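Lorkeo Dual-Arm Handler in a Soft Goods Returns Room: Six Weeks of Use

Posted 6 October 2025
Filed under: Workplace equipment, handling

Plumura rents out bedding, padded covers and seasonal soft goods, and everything it rents comes back. The returns room is where items are unbagged or bagged, inspected, sorted and sent on to cleaning, repair or shelf. Until August all of this was done by hand. Since then part of it has been done by a Lorkeo, a two-armed machine with humanoid hands, leased through the distributor Tejada. I run the room's process side and wrote the acceptance report. This review is a shortened version of it, with the contract terms taken out.

What it is

The Lorkeo is sold as a general handler for items that don't hold their shape. The arms have smooth gray shells over the forearm and a ribbed flexible cover farther up. The hands are dark, with rounded fingertips and exposed joint caps at the pivots. Small cameras ride near the hands and supply the close view used for grasping. Scheduling and logging run through a separate package called Pullden, licensed by the year, and the machine is of little use without it. Buyers should treat the two as one purchase.

Setup

Installation was quick. Calibration was slow. The manual assumes even overhead lighting, and our room has large windows on the working side. In full daylight the cameras lose detail in dark fabric, and the machine will hesitate over a fold that anyone standing next to it can see. Tejada's technician changed the exposure settings twice and then moved the working position a short distance. The second change did more than the first.

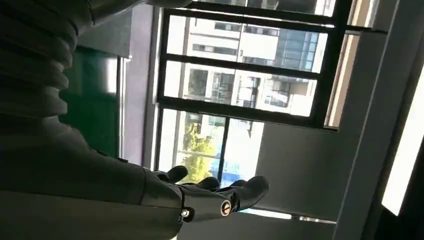
Grip tuning took up most of the remaining setup time. Each item class needs its own closing force and its own approach angle, and the default library covers cartons, bottles and flat folded textiles. It has nothing for padded items with straps. We taught those ourselves, by moving the arms through the motion and correcting the recorded path in Pullden. The path editor is adequate. Undo works for a single step only, and I lost a morning's edits to that.

Handling performance

The room processed 3349 items in the test period. The Lorkeo handled almost 2000 of them, and the rest stayed with people, either by plan or because the machine handed them back. A handback is logged when the grasp fails twice in a row. On padded goods the handback rate settled at 18 percent, down from a considerably worse figure at the start, and it hasn't improved further.

The failures fall into two groups. The first is film. Clear plastic wrap slides under the fingertips and bunches, and it throws reflections that the cameras read as edges. The machine will sometimes close on a wrinkle of film and lift nothing else. The second is nesting, where one soft item sits partly inside another. The Lorkeo tends to treat the pair as a single object. If the outer item is lifted by its handle the inner one may come along or may slide out, and the software has no good way of knowing which in advance.
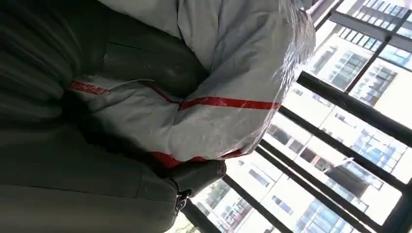 Dark gray padded fabric around a white bundle with red stripes in clear film. Pale film, dark fabric and window light all at once.

Straps and buckles were less trouble than I expected. A thick rolled strap suits the hand well. Small metal parts are a different matter - the glare can pull the aim point off target - but a wrong aim there usually costs a retry and no more. We had no torn fabric that I could trace to the machine. We had split film on several occasions, and that means rewrapping.

Speed is modest. A practiced person is faster on every class of item we tested. The machine makes up some of the gap by not changing pace toward the end of a shift.

What changed for the staff

The acceptance template has no section for this, so I added one.

Before the lease, the work was lifting and folding with inspection fitted in between. The inspection part has grown. People now spend more of the shift checking seams, closures and stains, and less of it moving bulk from one surface to another. Reports of sore shoulders to the shift lead have gone down. Six weeks is too short a period to call that a trend, and the mix of goods was lighter than it will be in winter.

A new task has appeared as well, which we call presenting. Somebody separates nested items and turns handles outward so the machine has something to take hold of. Presenting is dull, and it is done at the machine's pace. The first rota gave it to the same two people for whole shifts, and they objected with good reason. It now rotates every hour. I'd advise anyone planning a similar installation to write the rotation down before the first day.

Remedios Aranda, who has worked in the room longer than anyone, took over the grip library in the third week. She knew which covers go slack when they are picked up at a corner, and her recorded paths fail less often than mine. The role had no title or pay step at first. It has both now, after a discussion that should have taken place before the lease was signed. Nearly all of what the machine does well on our goods was taught to it by the people who used to do the lifting, and a budget ought to show that.

No positions were cut. One open position was not filled, and the staff noticed. Management's statement on the matter was issued late and was vague.

Pullden also logs how long each handback waits for a person. That figure can be read as a measure of individual response time. We switched off the per-person view and kept the room total. The setting is three menus deep and is on by default.

Noise and space

Low motor noise, no complaints. The marked zone takes more floor than the brochure drawing suggests, and one cart route had to be moved.

Good points
Even pace. No traceable fabric damage. Teaching by hand can be learned in a day by someone who knows the goods.

Weak points
Clear film. Nested items. Strong window light on dark material. Single-step undo. Per-person timing on by default.

Verdict

Suitable for rooms with mixed soft goods where lifting is the main strain and there is time to build a grip library. Rooms that receive mostly film-wrapped stock should wait for a better fingertip; Tejada says one is in development and gave no date. We have extended the lease through the winter goods and ordered blinds for the working side.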